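Home | Syllabus | Notes | Readings | Office Hours

Filed under: Week 6, Writing for Strangers

OK, so last time we got as far as the cover letter and then ran out of clock. I promised I'd put the rest of it in the notes, so here goes – manuals, instructions, and why people stop reading them.

Quick recap for anyone who was out. We looked at the Murkdale water softener booklet, 263 pages in 17 languages, and we timed how long it took each group to find out how to turn the thing off. The fastest group used the index. The slowest group read from page one, like good students, and gave up somewhere in the warranty. I love that booklet and I will keep using it until it falls apart.

What I want you to take from it is that a manual gets used by someone who is already annoyed. They didn't sit down with tea to enjoy your prose! They have one thing to do, they tried it, it went wrong, and now they're flipping pages with one hand. So the first job is headings. Write them as the thing the reader wants to do ("Change the filter") and save your clever names for something else. Menton calls its filter section "Caring for Clarity" and I had to read it twice before I knew what I was looking at.

Second job: one step, one action. If there's an "and" in your step, look hard at it. Sometimes it's fine (lift and turn is really a single move). Often you've smuggled in two steps and the reader will do the first one, look away from the page, come back and lose their place. The Unell shelf sheet has a step 4 with five verbs in it. Bring your copy next time, we're going to take it apart.

Third, and this is where most of your drafts lost points: warnings go before the step. I know, I know, everybody says they know this. Then I read "Pour in the cleaner. Do not do this while the unit is running." By then I've poured.

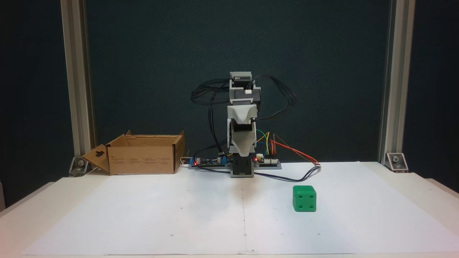 A reply on the class board from Wu disagreed with me on that last bit: putting every warning first turns the page into a wall of red boxes, and after the third box people skip them all, so why not save the boxes for the things that can really hurt someone and let the small stuff sit inside the step? I think that's a fair hit. My answer is that you can put a small caution first without boxing it. "With the unit off, pour in the cleaner." Same order, no box, and it reads like a person talking.

Which gets us to tone. Please don't write "the user should ensure that the lid is closed." Write "Close the lid." You're not being rude. I used to soften everything with please and kindly, and an editor sent back a whole chapter with the word "kindly" circled on every page – that cured me.

A word on length. The limit for the assignment is 4,000 words and I've had emails asking if you have to reach it. No! Shorter is great if a stranger can follow it. Pick something you do at home often enough to be bored by it. Past ones that worked well: bleeding a radiator, setting up a sourdough starter, threading an old sewing machine.

Before you hand it in, give the draft to someone who has never done the task and then sit on your hands. Don't help. Write down every spot where they stop or go back a line, and put those notes in with your draft. They count toward the grade, and I read them first.

Drafts are due Oct 16, 2018, on paper, stapled. Reading for next time is the chapter on diagrams and labels, skip the part on color printing.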